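Packers wanted, gift basket table, Onurville

Posted in: Seasonal / Part time
Openings: 14
Pay: paid per shift, ask when you call

We need people to pack baskets. Starting in April, running until the order is done. No experience needed but you do have to be okay standing up and doing the same thing a lot of times.

The work: Fuvel has an order in for 300 gift baskets, all going out from our Onurville room. Mostly dry goods, tea, crackers, jam, a folded towel on the bottom, a card on top. You get an empty basket, a packing sheet and a tray of items. Towel first, heavy jars next, boxes standing up behind, small stuff in the gaps. Card goes in last, face up. Then it moves down to wrapping, that's a different table and a different crew.

First 93 baskets are for Dong and have their own sheet (no jam, extra tea). Please dont mix the sheets up, we did that last season and had to unpack a whole shelf.
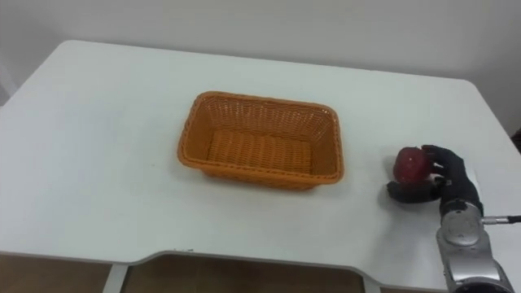

Packing table with one of the orange baskets, before filling.

Baskets should face long side toward you while you pack. Keeps everyones work looking the same when they get lined up. Jar labels to the front. If a rim is split or a strand is sticking out, set the basket aside, don't try to fix it, don't pack it.

Shifts

Morning, 8 to noon
Afternoon, 1 to 5
3 shifts a week minimum. More if you want them. Tell us which you prefer, we'll try. Mornings fill up first.

What we're looking for

Can lift a full case of jars from a cart to a table
Can read a packing sheet and follow it even when it seems silly
Clean hands, short or tied back hair, closed shoes
Shows up on time. If you can't make it, text before the shift, not after
Tidy. Tables get wiped down at the end of every shift and nothing stays on them overnight

Nice to have: any kind of retail, kitchen or stockroom work. Tying a decent bow is a plus, we are always short at wrapping.

Not a good fit if you need to sit the whole time. There are stools but not one for everybody. Talk to us if that's an issue, labeling cards is a seated job and there are a couple spots on it.

Training is the first hour of your first shift, paid. You pack one basket along with the shift lead, then one alone, they check it, and off you go.

Getting here: the Arstead bus stops at the end of the street. Parking in back, go in by the side door, front is for deliveries. Fridge and microwave in the break room, bring your own mug. No food or drinks at the packing tables please, not even water bottles, there's a shelf by the door for those.

Phones are fine on break. Music is on low, you can complain about it.

To apply: call or stop in between 9 and 4 and ask for the packing desk. Or send a short note with

your name and a number we can text
mornings, afternoons or either
the earliest you can start
if you've packed with us before, and which season

No resume needed. We'll get back to you within a few days. Friends who want the same shift should apply seperately but say so in the note and we'll put you together if theres room.

Must be 18 or over. Bring ID on the first day.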